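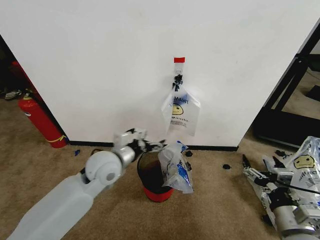 Monthly check, two-arm cell, Clesdale – 10/3/26
Checked by Ingegerd Wikström. Previous check by Régis Renaud.

Power-down and restart passed, log entry 584. Both arms came back to home with no fault. Work area needs attention: small black items on the carpet to the right of the red bucket, and the pile of plastic bags lies under and around the right arm. Pick up the small items and move the pile clear before the next run.

E-stop, both sides: OK
Left gripper pads: OK, wiped
Right gripper pads: worn at the tips – replace by December
Right arm cable: OK at the connector, add one more tie
Base bolts: three retorqued on the left arm, none on the right
Wall hook: OK, pull tested
Fire extinguisher: tag in date. Keep the gap beside the partition clear, shoe to be moved
Joint grease: not due

Open items go to Fulgencio Sandoval. Pads are on the Rodrigues order, line 39.

Filed under: Cell Maintenance, Checklists
Questions: Buda maintenance desk, ext. 39 | Back to top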